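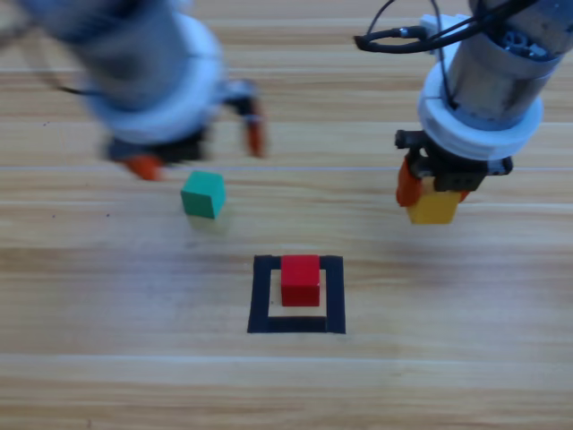

Bench top, wood, pale. Seams between boards.

Walk-round checklist with comments, Rarkell building, ground floor and mezzanine
3 October 2019
By Murdo Ritchie

Did this one fast, between the delivery and lunch. OK = fine. FIX = needs doing. WATCH = look again next time. Comments under each. Last full walk was January so some of these are old freinds.

1. Main entrance and lobby - OK
Door closer slows properly now. Mat flat, no curled corners. Wet floor sign was behind the plant again, moved it back to the closet.

2. Fire exits - FIX
Rear exit clear inside, pallets outside. Door opens maybe two thirds. Had the pallets shifted while I stood there but they will come back. Want yellow hatching painted on the concrete. Asked for this in January. Side exit by the kitchen, no problem, bar releases first push.

3. Extinguishers - WATCH
12 on the plan, 12 found. All pins and seals in. Tag on the one near the print room is faded, can't read the last service. Clondico have the service contract, calling them for a new tag. The mezzanine one is hung too high for shorter staff, lower the bracket.

4. Emergency lights - FIX
Test button on each, held it down, counted. Stair light went out almost right away. Battery probably. Rest stayed lit. Log sheet in the panel cupboard is full, new sheet please.

5. Stairs and handrails - OK
Rail tight. Nosing strip on the fourth step lifting at the left, pressed down and taped. Tape is not a repair. So OK for today, call it WATCH by next week.

6. Benches and table tops - WATCH
Ran a hand over all of them. Wood tops in decent shape, check the seams for lifting and for crumbs of whatever packed in the gaps. One splinter, bench nearest the window, sanded it on the spot. No more hot mugs straight on the wood, use the coasters. Legs: two loose bolts on the long bench, hand tightened, needs a proper wrench.

7. Cords and power strips - FIX
Strip plugged into a strip under the reception desk. Unplugged the second one. It was feeding the heater, heater does not go on a strip at all, ever. Cord across the walkway by the copier has a cover now, good. Outlet in room 205 has a cracked plate, taped off, do not use until the electrician has been.

8. Kitchen - WATCH
Fridge at 40 on the door thermometer, that's the top of what I'll accept. Turned it down a notch. Microwave clean for once. Toaster crumb tray not clean. Towel hanging over the toaster, moved. First aid box here is short on the small bandages and the burn gel is past its date.

9. Storage racks - FIX
Heavy boxes up top again. Heavy goes low. The Massawe cartons are the worst, they look light and they are not. One upright has a dent at fork height, hard to say if its new, nobody had it written down. Keep that bay empty until Benia can look at it, they put the racks in.

10. Ladders - OK
Both steps fine, feet all there. Tall one chained up, key on the hook. Inspection label on the short one is peeling but readable.

11. Cleaning closet - WATCH
Two spray bottles with no label. Dumped the both of them. If you decant it you label it. Mop hung up to dry, thanks whoever.

12. Restrooms - OK
Water warm in under a minute. Lock on the left stall sticks, bit of graphite did it.

13. Parking and outside - FIX
Pothole by the dumpster deeper than last time. Cone on it for now. Light over the rear door on in full daylight, so the sensor is dirty or gone. Gutter dripping on the ramp, will be ice come winter, sort it before then.

To do first: rear exit, stair light, room 205 outlet, rack upright. I want those four closed in 24 hours or a note on my desk saying why not. Everything else by the end of the month.

Not checked: roof hatch (no key), boiler room (locked, contractor has it). Will go back for both.

Signed copy on the board by the time clock. If you fix something, initial it there, don't just tell me in the hallway, I forget.

M.R.

This site uses cookies to remember your settings. Accept | Manage choices
Contact the facilities desk | © 2019 Rarkell | Back to top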